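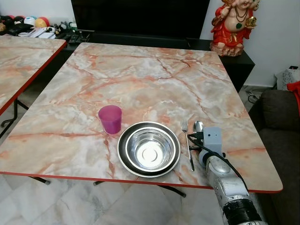 Why did the gripper close by itself after losing power?
The gripper controller rebooted, and on every reboot it runs a homing routine that opens the fingers all the way and then shuts them at full force, whatever happens to be in between.

The Spoon Problem
Posted January 21, 2022

So that's the short version, and if you came from the Chala message board looking for the fix, scroll down to the part about the strain relief. For everyone else, welcome to a very small gallery about a very annoying fault (and one pinched finger, mine, left hand, it's fine now).

Some background. Chala is my table-setting project. The arm is an Ollura, the gripper is a Plostance, and the job is to handle a cup, a plate, a bowl, a fork and a spoon the way you would before dinner. I do it at home on a folding table in front of the TV. I picked tableware thinking it would be easy. Cups are easy! You can be sloppy with a cup. Flatware is thin, it's shiny, it lies flat on a shiny table, and the fingers have to come down nearly to the surface before they close. Everything that went wrong with Chala went wrong in those last few moments before a grasp.

Reaching for the spoon
Pink cup on the left, then the dishes, then the fork, and the gripper over by the spoon, which is where the trouble lived. Please look at the black cable looping out of the top of the gripper housing. I looked at it every day from September on and it never once occurred to me to suspect it.

What I saw was this. The arm would come in nicely, the hand would drop toward the spoon, and then partway through the grasp the gripper would go dead. No error on the screen. The arm had no idea anything was wrong and carried on with its move, lifting a spoon it wasn't holding. Then the gripper would wake up in mid-air, fling its fingers open, and snap them closed on nothing. If it had already picked up the spoon, the spoon went on the floor, and let me tell you, a steel spoon on hard tile is a LOUD way to find out your demo has failed.

I blamed my own code first. I always do, and usually I'm right. I slowed the approach, I added a wait before the grasp, I took the wait out again, I rewrote the part that talks to the gripper. Then I got stubborn and logged everything. Out of 188 tries at the spoon, the gripper dropped out on 66. The cup got the same treatment and never failed, which made me think it had to be something about the height. Maybe the fingers were touching the tabletop and tripping some kind of overload? I raised the grasp height a little. It kept happening, only now it missed the spoon as well.

Same job, closer look at the cable
The fork is the easy one of the pair for my arm, since it lies nearer the middle. For the spoon the wrist has to turn farther, and the loop gets pulled along with it. Tines and bowl both point to the back of the table, handles toward the front, so I could compare the two moves fairly.
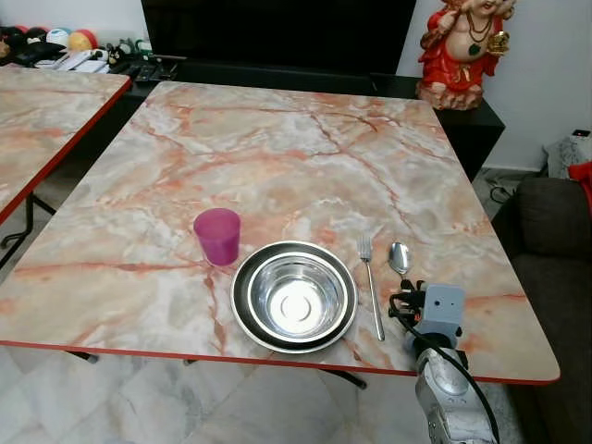 One reader wrote in to ask whether I had ever tried wiggling the cable by hand while the gripper was idle, and said that on a similar setup the lock tab on the connector had worn down so the plug could back out a hair without looking any different.

Well. I had not tried that. I went and did it that evening, and the gripper rebooted on the second wiggle. Months of fiddling with code, and the thing could be reproduced by a person with a finger and no computer skills at all.

I should say how the pinch happened, as it's the part I'd like other people to take seriously. With the arm stopped I had my hand between the gripper fingers, trying to see how the plug was seated. Arm stopped, program stopped, so I felt perfectly safe. But the gripper still had power, and me pushing on the plug was exactly what made it reboot. Open, shut, ow. It held on, too. I had to reach over with my other hand and pull the power supply out of the wall strip, which I could barely get to. The stop button I'd wired up cuts the arm and only the arm. I had built a stop button that didn't stop the one part that could grab me, and I'd been rather proud of it.

I wrote to Marnberg, the shop that sold me the gripper, and they were nice about it. They pointed me to the page in the manual where the homing routine is described. It's on page 5. I had read page 5. I had read it the way you read the page about not putting the thing in the bathtub.

What I changed
First, the stop button. It now cuts the gripper supply along with the arm. On my gripper the fingers go limp when the power goes, so that's the behavior I want. If yours is the kind with a spring that clamps when unpowered, please don't copy me on this, look yours up.

Second, homing at boot is switched off. The Plostance settings tool has a checkbox for it on the startup tab. With it off, the gripper wakes up and does nothing until my program tells it to home, and my program only asks when the arm is parked. The catch is that after a dropout it doesn't know where its fingers are, so the program has to notice and give up on that try. Fine by me. I'd much prefer a robot that sulks.

Third, the strain relief, for those of you who skipped down here (hi!). I clamp the cable to the wrist with a small padded clip so that the pull lands on the clip and the plug never feels it. Leave slack between the clip and the plug. I used 2 inches. My first attempt had no slack and made matters worse, because the plug was then being bent every time the wrist turned. Then run the wrist slowly to both ends of its travel by jogging it, power off to the gripper, and watch the cable the whole way round. If it goes tight anywhere, it's too short. And replace the cable if the lock tab is worn. Mine was, you could feel it with a fingernail.

Fourth, and this one was free, the program now asks the gripper for its status right before lifting. If there's no answer, the arm stays where it is. I can't believe it ever worked any other way, but there it is in my old code, lifting away on pure faith.

The spoon, one more time
Cup, plate and bowl, fork, spoon, and the hand down at the spoon handle. This is the spot on the table I could find blindfolded by now.

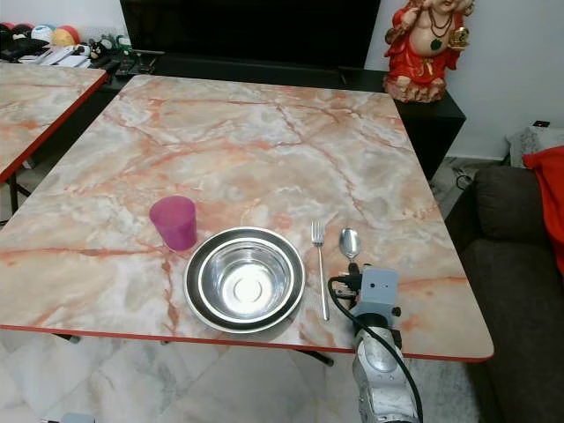 With the new cable and the clip on, I've gone back to the full routine and the spoon has been behaving as well as the fork. I don't fully trust it yet. The old fault came and went too, there was one week when it hardly showed up and I told people it was fixed, so I'm leaving the logging on for a good while.

Still on my list: the plate. It slides when the bowl goes in a little off center, and I haven't decided whether to teach the arm to nudge it back or just put something grippy underneath. I also want to turn the wrist the other way for the spoon, so the cable doesn't have to travel so far in the first place. The planner picks the long way round for reasons of its own and I haven't gotten it to change its mind.

If you have the same gripper and you've seen the wake-up snap, send me a note through the contact form and tell me which cable you have, the straight plug or the angled one. Mine was the straight one. And keep your fingers out of it while it's plugged in, even if everything looks stopped.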